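Drovcombe Surgical Skills Centre
Technical Support: Practice Bench Tickets

Ticket 265
Subject: Suture practice, bench 5: thread catching and glare on close view
Category: Consumables / lighting
Priority: Normal
Status: Open, awaiting parts
Opened: November

Summary of fault
The user of bench 5 reports two difficulties during the interrupted stitch exercise. The thread catches as it is drawn through the tissue, and the close view becomes too bright to work from at certain angles. The exercise was stopped before the full row of stitches had been placed.

Equipment and materials in use
Tissue: standard practice tissue, prepared on site
Thread: Dastetti practice suture, pack of 12
Lamp: Prekden bench lamp, output set to 50 per cent
Worksheet: Khổng stitch sheet, interrupted sutures

Log

09:10 Ticket received from the bench user. Acknowledged and assigned to the morning desk.

09:25 User asked to confirm that the thread was taken from a sealed pack. Confirmed. The pack had been opened that morning and kept in the covered tray.

09:40 User advised to shorten the working length of thread and to draw it through slowly, keeping it clear of the knots already tied. Catching reported as less frequent, though still present.

10:05 Lamp output checked at the control and found to be at the correct setting. The lamp arm does not hold its position and sinks when released. Joint tightened. User asked to report any further movement.

10:30 Glare reported again. Lamp moved further from the tissue as a temporary measure. Replacement arm joint requested from stores.

10:50 Second pack of thread issued. The first pack has been withdrawn and labelled with this ticket number.

11:15 User asked whether the stitches already placed should be removed. Advised that they should be left in position until the instructor has assessed the spacing and the tails against the worksheet.

Action required
Stores to supply the arm joint. The bench user is to repeat the exercise with the second pack and record on the worksheet each occasion on which the thread catches. Bench 5 may be used for knot tying in the meantime. This ticket will remain open until the joint has been fitted and one complete row has been finished without interruption.

Attachments (3)

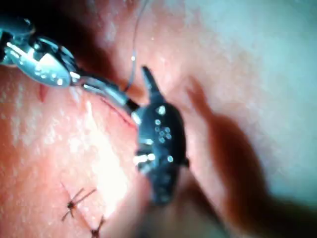
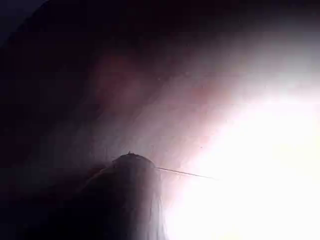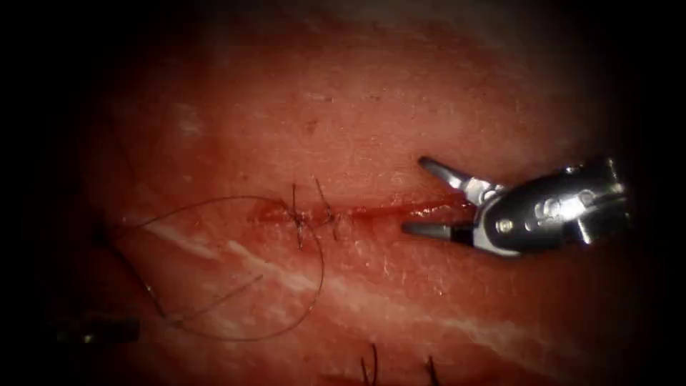

Ticket 265, bench 5. First: thread and cut, close view. Second: glare, close view. Third: incision with two stitches placed.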